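Rultine, 28 m² de boutique et un four au fond

La gérante reçoit entre deux cuissons, en mai, tablier plein de barbotine. Pas beaucoup de temps. « Posez vos questions, je tourne en même temps. »

Ses débuts ? Un stage à l'atelier Carhuamaca, puis un prêt. Jusqu'à 500 pièces par mois maintenant, surtout pour des cafés. « Le carré, c'est pénible a faire. Mais les gens le redemandent. » 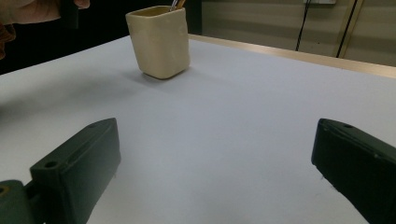

L'argent, parlons-en

Loyer : 1781 euros. « La moitié de ce que je gagne part là-dedans, voir plus l'hiver. » Elle a refusé de fournir Skallel, trop de volume, délais intenables. Un regret ? « Non. Enfin, en février, si. »

Le minuteur sonne. Elle file ouvrir le four.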